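Drusby Clothing Exchange Returns This August With Room for Up to 1,000 Visitors

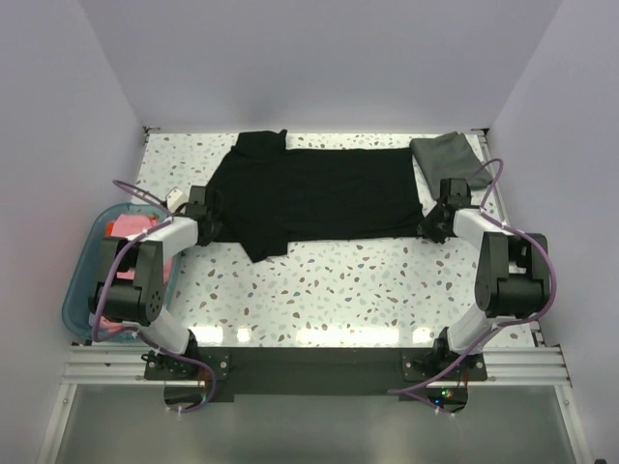 Coman Center Community Programs Department

DRUSBY, April 18, 2021 – The Coman Center is delighted to share that the Drusby Clothing Exchange will be back this August, and we could not be happier to be opening our doors to neighbors from every corner of town once again!

Our last exchange found new homes for 1,327 pieces of clothing, from baby sleepers and school sweaters to a very handsome set of choir robes, and people have been stopping us at the grocery store ever since to ask when they could bring more. This summer the exchange will fill both the main hall and the covered courtyard, which gives us space to welcome up to 1,000 visitors over the weekend (and a good deal more elbow room at the coat racks).

Everyday basics are always the first to go, so plain T-shirts, jeans and children's shoes are especially welcome. Please wash everything before you bring it in, and check the pockets. Each visitor may take home as many as 24 items, and you are warmly invited to come and choose even if you have nothing to give.

Skodik Laundry is kindly lending 100 folding racks, and Avidar Bakery will be selling coffee and rolls by the courtyard gate both mornings.

Admission is free. Drop-off hours and the full schedule will be posted at the Coman Center front desk and on our website in early summer.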